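# About Jododa

Jododa is a computer repair and reuse workshop on the lower floor of the old Khondokar building, just off Darkbridge Road. If you have ever walked past on a warm afternoon with our door propped open, you'll have heard the radio and probably someone hunting for a screwdriver they had in their hand a minute ago. We take in desktop computers that people and offices have finished with, we get as many of them going again as we can, and we pass them along to homes and schools that could use one. What can't be saved gets taken apart for its pieces, and those pieces keep other machines running.

We started out at two folding tables in the back of Cendetti Hardware, who were kind enough to let us stay long after the one month we had asked for. We still buy our screws there (and our tape, and our light bulbs, and more coffee filters than a hardware store ought to be selling). When the space in the Khondokar building came up we signed for it that same week, before we had really worked out how we were going to carry everything down the stairs.

## What we do all day

Most of what comes through the door is ordinary office desktops, the heavy sort that sat under somebody's desk for years and did the payroll. They were built to be opened, and we're very fond of them for that. The side comes off, the drives slide out, and there's room to get your hands in around the power supply and the memory without skinning your knuckles — or without skinning them much, anyway.

Every machine gets the same treatment to begin with. We write it a card, blow out the dust, wipe or pull the drive, and check that all the cables are seated where they should be. Then comes the slow part, which is finding out what's wrong. Sometimes it's one tired stick of memory. Sometimes it's a power supply that has simply had enough. We try the cheap and easy things first, and you would be surprised how often that's the end of it.
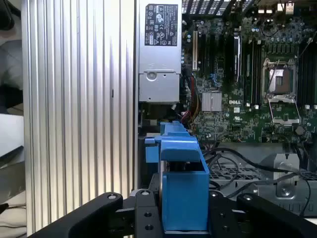
The older ones do take patience. Plastic clips get brittle with age, the little levers and covers that hold things in place go missing, and a part that looks as if it ought to fit three different models will usually fit one. We keep a wall of drawers for exactly this, sorted by maker and then by what we call "kind of thing," and we admit the last few drawers are labeled "other" and "more other." If you come in looking for one small piece to finish a job at home, please bring the old one along, broken or not, and we'll go through the drawers with you.

Last year we sent out 179 working computers, each with a keyboard, a mouse and a printed sheet on how to get started. We'd like to make it 200 this year, and the shelf by the door is looking hopeful.

## Open bench

On Saturdays we clear the long bench and anyone can bring a desktop in and work on it with us. You do the work and we sit beside you. It's the part of the week we look forward to most, and we have seen people who were nervous about touching a single screw come back a few weeks later to help the person in the next chair. There's no charge for the bench. Parts from the drawers are priced on the drawer, and if you can't manage the price, say so quietly and we'll sort something out.

We also run a short evening course called Inside the Box, which goes through a desktop from the power cord inward: what each cable is for, where the memory goes, how to add a card, and how to put it all back so the side closes properly. So far 105 people have finished it. The next one begins in September, and the sign-up sheet is on the counter next to the bell.

## Bringing us a computer

We're glad to have desktops of nearly any age, complete or in pieces, along with loose memory, cables, power supplies and cards. Please save your photos and files before you come, as we clear every drive that gets handed over and can't get anything back for you afterward. If you still have the box of odd screws that came with it, we would love that too.

We're sorry to say we can't take printers or the big old glass monitors. We used to, and it was months before we could see the back wall again.

Park behind the building and come in by the green door. The ramp is on the left, and there's a cart just inside if your machine is heavy. Ring the bell if the counter is empty — we're probably at the far end with our heads in a case and will be right with you.

*Page last updated August 2023*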